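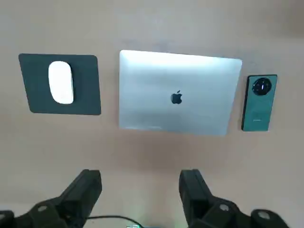 How do I sign up for a class at Tillana?

The easiest way is through the sign-up page, where you pick your class, fill in your details and choose how you'd like to pay. If you'd prefer to do it in person, come by the front desk any evening between 5:30 and 8:00 and whoever is there will gladly walk you through it. Your place is held once we have your deposit, and you'll get a confirmation by email, usually the same evening.

I've never taken a dance class in my life. Will I be completely lost?

You'll be a little lost for the first couple of weeks, and so was every one of us! Our beginner classes start from standing, walking and clapping, and only then move on to steps. Adoja's group is the gentlest place to begin if you're nervous (that's Adjoa Nyarko on the schedule, and yes, we have misspelled her name on more than one flyer, for which we are still apologizing).

What styles do you teach?

Bharatanatyam is where we started and it's still the heart of the school, but over the years we've added West African dance with Adjoa, Philippine folk dance with Pacita Dimaculangan, and a slow, stretchy movement class for older bodies with Ursina Gasser. Ursina's class fills up first every season, so please don't leave that one to the last minute.

Where exactly are you?

We're upstairs in the old Kuster building, on the Pruter Street side. The door is green and a bit stiff, so give it a good push. The number 7 bus stops across the street. There's parking behind the building after 5:00 p.m., but the spaces marked for Fullgate belong to the print shop downstairs and they do need them, even in the evening.

What should I wear?

Anything you can bend your knees in. Bharatanatyam and the movement class are done barefoot. For Pacita's class, bring soft shoes with a thin sole – socks alone are slippery on our floor, and we'd rather you kept your ankles. There are hooks for coats in the hallway and two small changing rooms.

How much does it cost?

A full season of weekly classes is $226. That covers everything except costumes, and costumes only come up if you decide to perform. If the whole amount at once is hard for you, write to Liesl Hämmerli in the office and she'll split it into monthly payments. You don't have to explain why.

What happens if I miss a week?

You can make it up in any other class at your level before the season ends. Just send a note ahead of time so the teacher knows to expect an extra person. We can't refund single classes, I'm afraid, but if you're hurt or sick for a longer stretch, talk to us and we'll carry the remaining weeks over to the next season.

Can my children come too?

Children from age 7 are welcome in the late afternoon classes, which finish at 5:15. Younger brothers and sisters can wait with you in the hallway, where there's a bench and a box of picture books.

Do I have to be in the October show?

Not at all! Plenty of our students never set foot on a stage and enjoy themselves just as much. If you would like to take part, tell your teacher by the end of August. Extra rehearsals are free. The hall seats 308, and family tickets go on sale to students first.

Who do I ask about anything else?

Roswitha Haslinger looks after the front desk and knows more about the school than the rest of us put together. Leave her a message and she'll call you back, normally by the next evening.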